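Undham tool library to open six days a week after move to Galbraith Street

Saturday, May 18, 2024

Undham's tool library will open six days a week from next month, after signing a lease on the former carpet shop in Galbraith Street.

The library, which lends drills, ladders, sanders and garden tools to people living in the town, has been running from two rooms behind the swimming baths. It opened there on Wednesdays and Saturdays only, and borrowers often had to queue in the corridor.

Members made 3,702 loans in the year to the end of April. The most borrowed item was a carpet cleaner, followed by a hedge trimmer and a tile cutter.

Lurdes Matos, who manages the library, said the old rooms had become too small for the stock.

"We had pressure washers stacked on top of each other and the long ladders were kept in a shed across the car park," she said. "If it rained, you got wet fetching one. The new place has a wide door at the back and you can pull a van up to it."

Membership will stay at £26 a year. Most hand tools are free to borrow for a week once that has been paid. Larger items carry a charge of between £2 and £9, and a deposit is taken on anything with an engine.

The new premises will have a workbench at the front where members can try out a tool before taking it home. Evening classes in basic repairs are due to start in the autumn, with the first covering dripping taps, sticking doors and how to put up a shelf on a plasterboard wall. Each class will have 12 places.

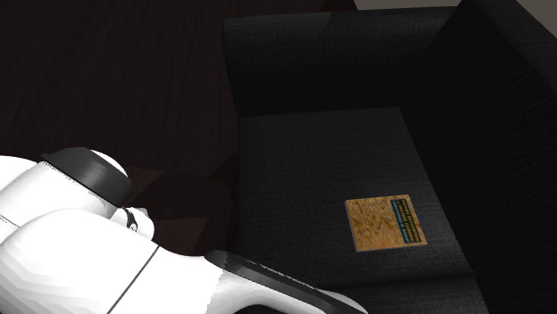

Opening hours will be 10am to 6pm from Monday to Friday and 9am to 1pm on Saturdays. Returns can be made at any time during those hours, but new members are asked to come before 5pm so that their proof of address can be checked.

Mafalda Rocha, who lives in Brilten and joined last year, said she had used the library to redo her bathroom.

"I needed a tile cutter for one weekend and I was never going to buy one," she said. "The trouble was getting there on the right day. I kept a wet saw three days longer than I wanted to because they were shut."

The rooms behind the baths will close on the last Saturday before the move. Anyone with tools out on loan that week will be given an extra seven days to return them, and no late fees will be charged.

Donated tools will be accepted at Galbraith Street once the library is open. Petrol chainsaws and anything without a plug or a safety guard it should have will be turned away.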